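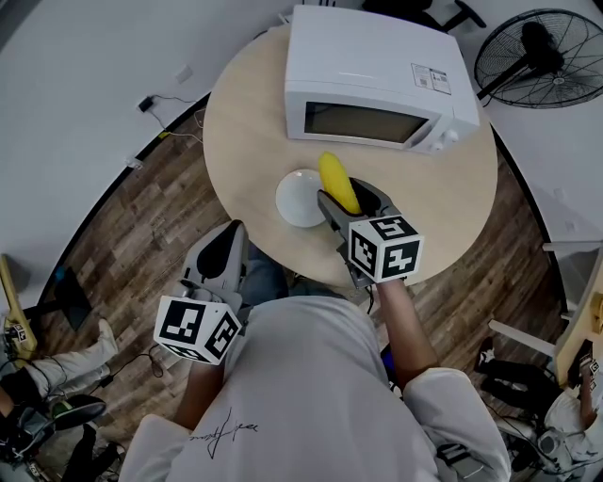
Microwave Corner Opens at Turham

The Turham community rooms have a new place to practice heating a meal. A round light-wood table in the second room now holds a microwave, a plate and a set of play food, and it can be booked from 10 in the morning through November. The sessions are for people setting up their first kitchen.

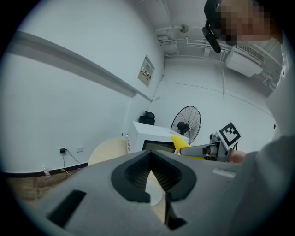 Setup costs came to $400, paid from the Brasis small grants fund. Most of that went to repairs to the wall behind the table and a new outlet. The room gets stuffy by afternoon, and the black standing fan stays there for the winter as well. Booking is by the half hour, with 42 slots on the November sheet.

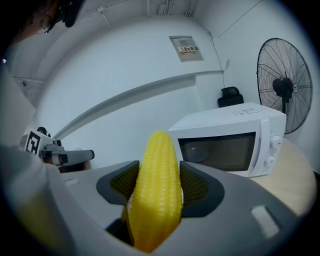

Aisyah Siregar said the first lesson is always the same: plate first, then food, then the door, then the dial. People who have only used push-button models tend to turn the dial too far, she said, and she would like a second lesson on reheating rice and soup.

Bookings are taken at the front desk or by phone at extension 47. Real food will be allowed from the second week — covered dishes only, and no foil.
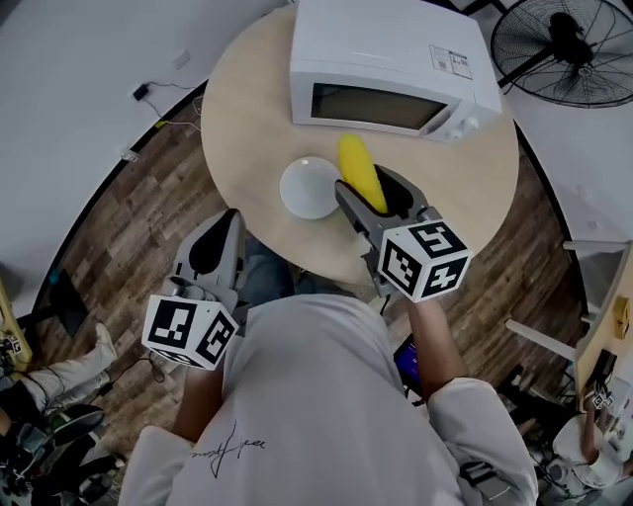

The corn and plate on the practice table at Turham.

Khrystyna-Mariia Moroz is taking names for the evening group.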